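Getting a Usable Eye Photo of a Small Child at Home

Vision screening apps and online doctor visits both depend on the same thing, a clear picture of a child's eyes, and most of the ones people send in are too dark or too blurry to be any use. These tips cover setting up a spot in the house for it. They don't replace an exam. If one pupil looks white, cloudy or a different color from the other in your pictures, call the child's doctor that day and keep the originals.

Pick the room first. A kitchen or playroom with the blinds half closed works well. You want the light low enough that the pupils open up, but you should still be able to read a cereal box from across the room. Give it a few minutes before you start so the child's eyes adjust.

Wipe the phone lens. Kitchen phones collect grease, and a smear over the lens puts a haze on everything. A clean dry cotton cloth is enough. Don't use glass cleaner.

Measure the distance once and mark it. Apps differ on this. The one we use, Jirer, asks for 38 inches from the phone to the bridge of the nose. Put a strip of painter's tape on the floor where your toes go and another under the front legs of the chair, and you won't have to measure again.

Seat the child at a table if you can. A toddler in the middle of the floor will walk toward the phone every time. A booster seat pulled up to a low table keeps the head at one height, and something to play with on the table buys you a minute or so.
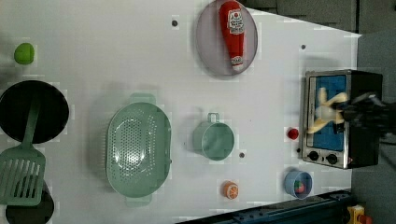
Hold the phone level with the eyes, not above them. Most parents shoot standing up and get eyelids. Kneel, or sit on a step stool. If your hands shake, rest your elbows on the back of a chair.

Make a noise just before you tap. A crinkled bread bag beats calling the child's name, which they have learned to ignore. Hold the bag right beside the lens.

Leave the flash setting the way the app wants it. Some need it on and some turn it off by themselves. Red-eye reduction should be off in either case, as it can cover up the reflection the app is looking for.

Take plenty. We had almost 200 on the phone after the first month and kept far fewer. Throw out the blurry ones the same evening, but hold on to any that look odd, even if the next one looks fine.

Put the good ones in a folder with the month as the name - "June" will do. Don't crop, brighten or run them through a filter. If you text them to a clinic, check whether your phone shrinks the file first. Ours did, and the office in Umton asked us to send them again by email.

Glasses come off for the app, unless the instructions say otherwise. Set them in a hard case. We have lost 2 pairs to the kitchen counter.

Early morning goes best at our house, before breakfast dishes and before anyone is tired. Two tries, then stop and do it another day.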